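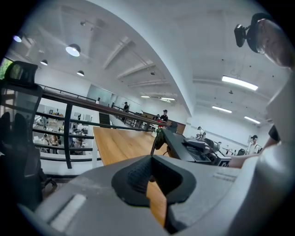
What Does "Confidential" Mean?

Confidential is a word that counselors, psychologists, and doctors use at work. It means that information stays with the people who need it. When you talk to a counselor, most of what you say is confidential. This page explains how the rule works, what it covers, and where it stops.

Information and who holds it

Think of everything you say to a counselor as information. Your name is information. So is a bad dream, a fight with your sister, or the fact that you hate the bus. Before you say it out loud, only you hold that information. After you say it, two people hold it.

The confidentiality rule is about the second person. The counselor may not pass the information on to a teacher, a neighbor, or another kid. The rule does not apply to you. You may tell anyone what you talked about, or you may tell no one.

Confidential and secret are different words

A secret is a deal between two people. Anyone can make one, and there is usually no rule book for it. Confidentiality is part of a counselor's job, with written rules behind it. A counselor who breaks the rules can be told to stop working as a counselor.

A secret can also be unsafe. If an adult asks you to keep a secret that makes you scared or uncomfortable, you are allowed to tell another adult. Confidentiality never asks you to stay quiet.
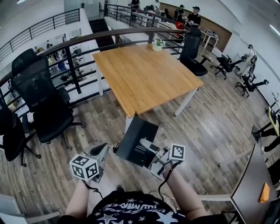 A square wooden table with a small potted plant.

What gets written down

Counselors take notes. A note usually contains the date of the visit, the main subject, and the plan for next time. It does not contain every word. Notes help the counselor remember, because one counselor may see many children in a week.

The notes are kept in a file called a record. In a paper system, the record is kept in a locked cabinet. In a computer system, it is protected by a password, and the computer often keeps a list of who has opened it.

Some offices put a number on the record in place of a name. At the Simness Children's Clinic, for example, a folder might say 3839 on the front. A person who walks past the desk and sees 3839 has learned nothing about whose folder it is. The list that matches numbers to names is stored in a separate place.

When the rule stops

There are limits to confidentiality. A limit is a point where the counselor is allowed, or required, to share information. The exact limits depend on the state you live in, but these are common:

1. Someone is hurting you, or an adult is not taking care of you in the way the law says they must.
2. You are in danger of badly hurting yourself.
3. You are in danger of badly hurting another person.
4. A judge orders the counselor to give information to a court.

In these cases the counselor shares the part that is needed to keep people safe. Suppose a child says that someone at home hits him, and also says that he is afraid of spiders. The first part has to be reported. The spiders can stay in the room. When it is safe to do so, the counselor will usually tell you first who is going to be called and what will be said.

What about parents?

Parents and guardians are a special case. In many places they have a legal right to know some things about a child's care. They may be told the goal of the visits, such as "learning what to do when worries start," without hearing the details. Ask the counselor which things are shared at home. This is a normal question and can be asked at the first visit or at any visit after it.
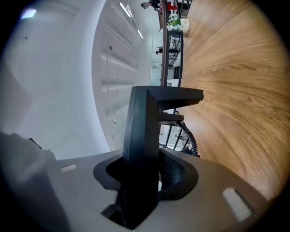

Josefina Orellana adds that children should hear the limits before they hear anything else, and that a child who did not understand them the first time should ask to hear them again in shorter words. She also thinks children should be told how groups work, as the rule is weaker there.

In a group, several children meet with one counselor. Take a group of 6. The counselor has to follow the confidentiality rule. The children are asked to follow it too, and most groups agree on this at the start, but a child has no license that can be taken away. You can decide to say less in a group and save the rest for a visit by yourself.

Questions you can ask a counselor

Who can read my notes?
What will you tell my parents?
What would make you call someone?
Will you tell me before you call?
What do you do if we meet at the grocery store?

The last question has a common answer. Many counselors will wait for you to say hello first, so that you can choose whether other people find out that you know each other.

Words to know

Confidential: shared only with the people who need the information.
Guardian: an adult who has the legal job of taking care of a child.
Limit: a point where a rule stops.
Record: the file where notes about visits are kept.
Report: to give information to the office whose job is to protect children.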